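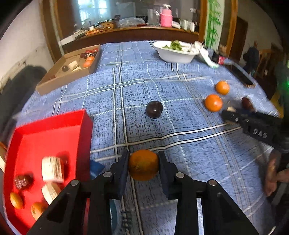

Katia Monti wrote in to ask whether the fruit exercise needs real fruit, given that plastic oranges cost little and never have to be thrown out. Plastic will do for learning the layout. Real fruit is better for learning grip, and the notes that follow assume real fruit from the kitchen.

Kitchen-table gripper practice: tips from the Jedley club

These tips are for members who practice sorting at home between club sessions. Nothing on the list has to be bought, apart from the fruit.

The table

Use the largest table in the house and clear the center of it. Things may stay at the back as long as they are out of reach of the tool. A bowl of salad greens at the far end does no harm. A full glass does.

Put a cloth down. On a bare polished top, a round fruit rolls when the first finger touches it, and the second finger closes on air. A woven cotton cloth adds enough drag to stop most of this. Pull it flat before starting, and smooth it again after each run, as a ridge under the fingertips will lift one side of the tool and spoil the approach.

A plaid or checked cloth saves time. The crossings of the lines serve as start marks, so each piece can go back to the same place without tape or a ruler. Write the positions down before the first run. Count squares from the corner nearest the operator.

The containers

One tray with raised sides and one low open box are enough to begin with. The tray should be a strong plain color that contrasts with the cloth. A cardboard box is fine if the flaps are cut off. Flaps left standing catch the back of the gripper on the way out, and the box travels with it.

Sides should be low. Measure from the fingertips to the widest part of the tool; if the container is deeper than that, the frame will meet the rim before the fruit reaches the bottom. The usual result is a dropped fruit, which bruises.

If the box slides, put a damp dishcloth under it. Do not weigh it down from inside, as the weight takes up room needed for sorting.

Choosing pieces

Oranges are the standard piece. The peel gives the pads something to hold, and an orange will survive a whole afternoon. Small ones suit our fingers better than large ones. Reject any with a soft spot at the stem.

Plums are harder. The skin is slick and the fruit gives under pressure. Use firm ones straight from the refrigerator, dried fully with a paper towel. Condensation returns in a warm room, so wipe them again between runs.

Add a few rectangular blocks. They punish a crooked approach at once, turning in the fingers if the tool is even slightly rotated. Kiều Lương starts every beginner on blocks for this reason and moves them to oranges only when the block stays square. Settimio Martinelli does it the other way around. Results at the December meet did not settle the matter.

The grip

1. Open the fingers wider than the piece before lowering the tool.

2. Come straight down. Sweeping in from the side pushes the piece away.

3. Close on opposite sides at the widest point. On an orange this is the middle. Gripping above the middle squeezes the fruit downward and out.

4. Stop squeezing when the piece no longer shifts. More pressure does not help.

5. Lift a short way and pause. If the piece is slipping, it will slip now, close to the cloth, where the fall is harmless.

6. Carry low, clearing the rim by a finger's width. Release when the piece is resting on the bottom, not before.

Two operators

Agree on territory first. Divide the cloth by a plaid line and keep to it. Pieces that sit close together near the line belong to whoever called them before the run. If both tools must cross, the one that is carrying has priority.

Keep the free hand off the table. Sleeves should be pushed up and loose jewelry left in another room.

Cleaning the pads

Orange oil builds up on the pads and makes them slick. Wipe them with a cloth dampened in warm water and a drop of dish soap, then with plain water, then dry. Do not use cooking oil remover or nail polish remover; both left our old pads sticky. Pads that still slip after cleaning should be replaced as a pair.

Check the pins at the same time. They should turn freely. Crumbs and cloth lint are the usual trouble, and a dry toothbrush gets them out.

Keeping a record

Note the piece, the start position, the container and whether it arrived. Marisa Gatti's sheet has space for 100 runs to a side. The club target before the Jindotby competition is 200 runs per member, plums included. Katia Pellegrini has logged 713, and her early sheets are in the binder for anyone who wants to see how often a plum goes on the floor.

Three failed runs in a row with the same piece means stop and look at the piece, the pads and the cloth, in that order. In most cases the pads need wiping.

Afterward

Wash the fruit before eating it. Bruised plums go into a saucepan with a little sugar. Oranges that have been handled for a full session should be juiced the same day. Shake the cloth outdoors.

Completed sheets are due by 26th March. Leave them in the tray marked Tannous, next to the spare pads.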